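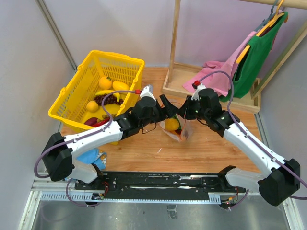
3 min read

Wurkik put out version 4 of its two-arm control stack on 23 September 2020, and I've had it running on my bench machine since the release candidate, so let me tell you what's in it (and what I'm still grumbling about).

The big one is the planner. Up to now, Wurkik planned each arm on its own and then checked whether the two paths would hit each other. If they did, it threw one away and tried again. That was fine when the arms mostly stayed on their own side of the table. It was pretty miserable when both grippers had to work within a few inches of each other, like when they're both at the mouth of a small bag of fruit. You'd get one arm parked politely in the air while the other did everything, or you'd get a timeout.

Now both arms are planned together as one big 14-joint problem. I was sure this would be slow, and it can be! But the new release keeps a cache of arm poses it has already found to be safe, and it starts its search from those. On my bagging job, planning time dropped by around 34 percent compared with the last version. Your numbers will depend a lot on how cluttered your table is.

The second change is in perception, and this is the part I was most curious about. Clear plastic has always been a pain. Depth cameras tend to look right through it, so the planner gets a nice solid piece of fruit and no bag at all. Wurkik has swapped its old depth-only filter for Clelau, a small segmentation model that works from the color picture and looks for rims, folds and printed lines. It hands the planner a rough outline of the bag opening, plus a confidence score. You set the cutoff yourself. The default is 70, and I'd leave it alone for a week before you start fiddling. I dropped mine too low on the first day and the thing started finding bags in the shine on a bunch of grapes.

Clelau doesn't try to guess the full shape of the bag, by the way. It only cares about the opening. The release notes are upfront about that, and they say full shape tracking is planned for March at the earliest.

There's also a new log viewer called Lerko, which replaces the old command-line dump. You get both arms on one timeline, with the camera view, gripper width and planner state lined up underneath. You can drag back to the moment a grasp went bad and see which arm was waiting on which. I've wanted this for so long – my old way was two text files side by side and a lot of squinting. It does eat memory on long runs, so trim your logs first.

Things I don't love: the config format changed again. There's a converter, but it dropped my custom wrist cable limits without a warning, and I only caught it when I read the new file line by line. Please check yours before you power anything up. Also, the Pfeiffer gripper driver is still marked as beta, and it needs 2 restarts on my setup before it reports the right finger width. The fix is supposedly in the next patch.

If you're on version 3, you can install the new one next to it and switch between them with a flag, so there's no need to burn your working setup. The old planner is still in there too, under the "legacy" option. It will get bug fixes for another year and then it's gone.

The download is on the Wurkik project page now, along with the converter and a sample bagging task. I'll be running the cloth folding task next, and I'll post timings once I have a full set from both planners.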